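Can a robot do my chores yet? A progress report from the kitchen table 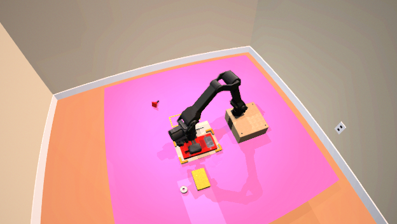

My dishwasher broke in November, and I think that's what really started this. I stood there with my hands in the sink for the third night running, thinking, wait, weren't we supposed to have machines for all of this by now? Not just the plates but the wiping and the putting away and the crawling under the couch for that one sock. So I started reading, and then I started watching demos, and then I lost pretty much the whole month to it. What I learned first is that a lot of the practice happens in simulation, in rooms that look like they were decorated by somebody who loves hot pink. One black arm bolted to a block, a little black box sitting on a red platform under the gripper, a flat yellow spongy thing lying nearby at an angle, and a washer. That's the homework. Nobody's folding a fitted sheet in there.

I used to find that kind of thing a letdown. I wanted the butler! But the more I read, the more I came around to the small stuff. Think about what you do when you pick up a box and set it down where it belongs. You look, you reach, you get your fingers on either side, you squeeze enough but not too much, you lift, you move it over, you let go. If it lands crooked you nudge it with a knuckle and don't even notice you did it. I tried narrating myself putting away a butter dish and I was exhausted by the end.

Anyway, I've been keeping a sort of scorecard on the fridge. It has chores down the side and a column for "yes," "kind of" and "ha." I'll give you the highlights.

Floors are a yes. I know, I know, everybody has a robot vacuum. Ours is a Hevberg and it's on its second battery and it still gets wedged under the same bookcase. But it goes around every afternoon at 3 and the floor is cleaner than when it was my job, so I'm counting it. The mop version I'd put down as kind of. It's fine on tile. It went up onto the edge of the bath mat once and I don't want to talk about it.

Dishes, kind of, leaning toward ha. The dishwasher (fixed now, thank you for asking) is a robot if you squint, and it does the hard part. What it doesn't do is load itself. I've watched a few videos of arms loading a rack, and some of them are pretty impressive until you look in the corner and see the little tag that says how much they've sped it up. Wine glasses seem to be everybody's nightmare. Mine too, so no judgment.

Laundry is a ha. A washing machine is a miracle, sure, my grandmother would've told you so. But between the dryer and the drawer there's a great big gap and it's full of T-shirts. Cloth is awful for a machine because it never has the same shape twice. A box is a box whichever way you turn it. A T-shirt is a T-shirt, then a rag, then a ball, then somehow inside out with a sock up the sleeve.

Picking up toys and random junk is where I got interested again, because it's the closest to what those practice setups are doing. Small thing here, needs to go there. There's a company called Lonlow that wants to sell a tidying arm on wheels, and I signed up for their mailing list back when I was at my most annoyed with the dishes. The price they emailed me was $2,937 for the arm, and $2,755 if you put your name down early. For a machine that, by their own page, handles "selected items on flat surfaces." My house doesn't have selected items. My house has a drawer with 24 takeout soy sauce packets in it and a dead tape measure.

I did not put my name down.

Shop work is a different story, and I want to be fair about it. My cousin works at a place over in Pennington that puts together pump parts, and they've had arms on the line for years. Same part, same spot, same angle, all day long. The arms are great at it. What they've been trying lately is the messier end of things, like having one pull fittings out of a bin where they're all jumbled up, and that one is still a kind of. It works fine on a good bin. Then two fittings hook together and somebody has to walk over. My cousin says the walking over is a job in itself now.

So a factory is basically a house where everybody agreed to put things back in the same place. I've thought about that a lot! If I could get my family to agree to that, I wouldn't need the robot.

A few people asked in the comments last time about the Trimurico window cleaner, the one that sticks to the glass. I borrowed one. It does the middle of the window very nicely and leaves a little triangle in every corner, so I ended up going around after it with a rag and muttering. Kind of.

What I'd love to see next is someone taking one of these arms and giving it my actual counter. Crumbs, mail, half an onion, a mug with a spoon in it. Let it figure out which of those gets thrown away and which one gets you yelled at. I'd watch that at normal speed, all of it, with popcorn.

Next post is going to be about the gutters, where I've already had one bad idea involving a leaf blower. If you have a gadget that does gutters and it really works, leave me a comment with the name – and tell me how tall your ladder is.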